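Workham Automation Newsletter
Oct 17, 2018
Standards corner: the peg board and what it proves

Another draft guideline on testing two-armed robots has landed in members' inboxes, and I have read all 33 pages of it so that you don't have to. It wants every supplier to quote a success rate on a board of pegs, plates and slots before a buyer signs anything. Fair enough. I have been asking for a common test for years. I am less sure that this is the one.

Take the figure most of us will be shown first, the score out of 100 attempts. The draft says how many attempts to make. It does not say who sets the board out between them, how far a part may sit from its mark, or what counts as an attempt in the first place. If a hand closes on a part, lets go and closes again, is that one try or two? I put this to Margit Hedlund, who edited the section, and she told me it was "left to the judgement of the test house". In my experience the judgement of the test house tends to favour whoever is paying the bill.
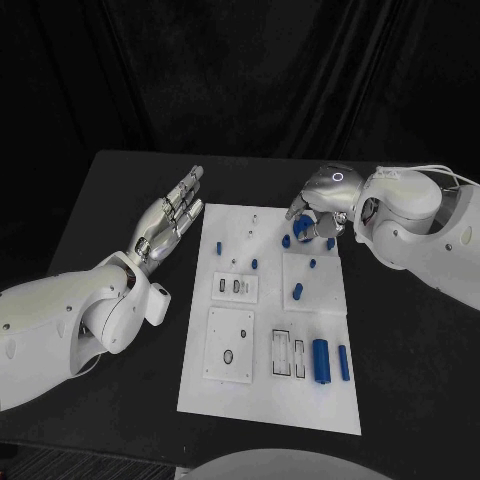
Right hand on the blue knob, left hand open over the board's upper corner.

Then there is the matter of the second arm. The draft calls the whole thing a two-handed test, yet most of the tasks in it could be done with one. A robot could pass with its other hand hanging in the air from start to finish and still be sold to you as a two-handed machine. Ulla Tveit at Ulirent raised this in February and asked for at least one task where a part has to be held steady by one hand while the other works. Her comment is marked "noted". I looked for the change and could not find it.

I would also like to see something said about drawings on the board. Printed outlines are a great help to the person putting the parts back, and I have no quarrel with that. They may also be a great help to the robot's vision software, and a factory bench does not come with outlines. A supplier should have to say whether the software uses them — one line on the test sheet would do.

The same goes for the backdrop. Plain dark cloth and a dark table make white plates and blue pegs easy to pick out. Josefien Lambrechts of Atedico argues that a plain setting is right for a first test, so that results can be compared from one site to the next. I can live with that, provided the setting is written down and printed next to the score. At present the draft lets you leave it off.
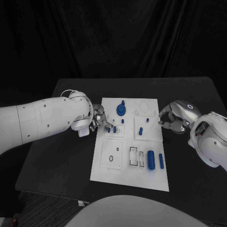

Left-hand fingertips just above two pegs in their plate; right hand clear of the parts.

Some of it is good. The section on keeping people out of reach while the arms are powered is short and clear, and it asks for the stop button to be tested before each session, with a signature. Logs must be kept for failed attempts as well as good ones. Whether anybody will hand over the failed ones is another question, but at least a buyer can now ask for them by clause number.

What I would do in the meantime, if you are being shown a machine this winter: ask to see up to 20 attempts in a row, unedited, with your own person resetting the board. Ask for the parts to be turned a little each time. Ask what the robot does when a peg is missing. If the answer to that last one is a pause and a look at the engineer, make a note of it.

Comments on the draft go to Maritza Yupanqui at the Workham office. Please quote the clause you are unhappy with, as general grumbling (mine included) gets filed under general grumbling. Members who would like a printed copy can collect one from the front desk.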